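Rack job, progress. Mathias Schwaiger has us teaching the arm by remote now, no scripting, just drive it and record.

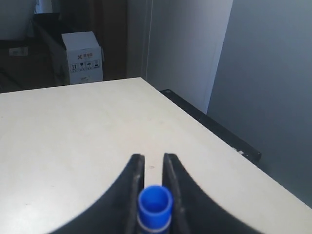
Issue 117

Blue caps are the fiddly bit. Go in slow, square up, then close. Forty good runs by October was the plan, we're past that alredy.
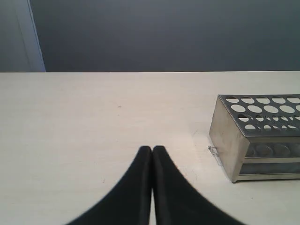 Bad runs stay in the folder, just tag them. Henance wants 1,000 all up. 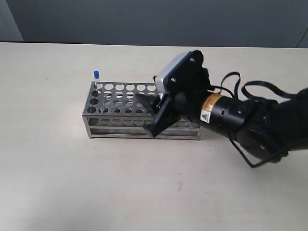
Arm over the steel rack, one vial in the back row.

Drivers still needed at Pemosham, see Mathias. Bring yuor own coffee. 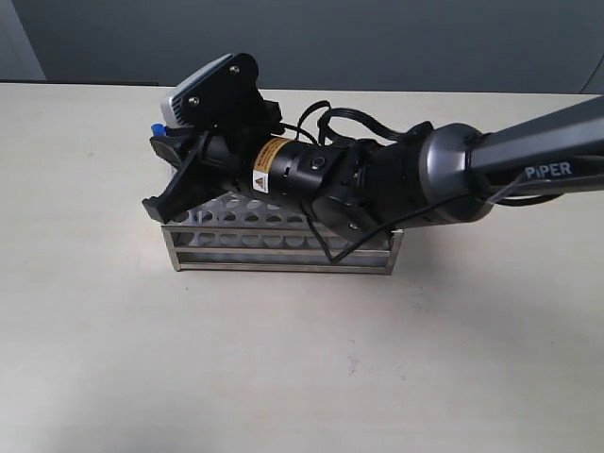 Next lot goes to Sarmiento.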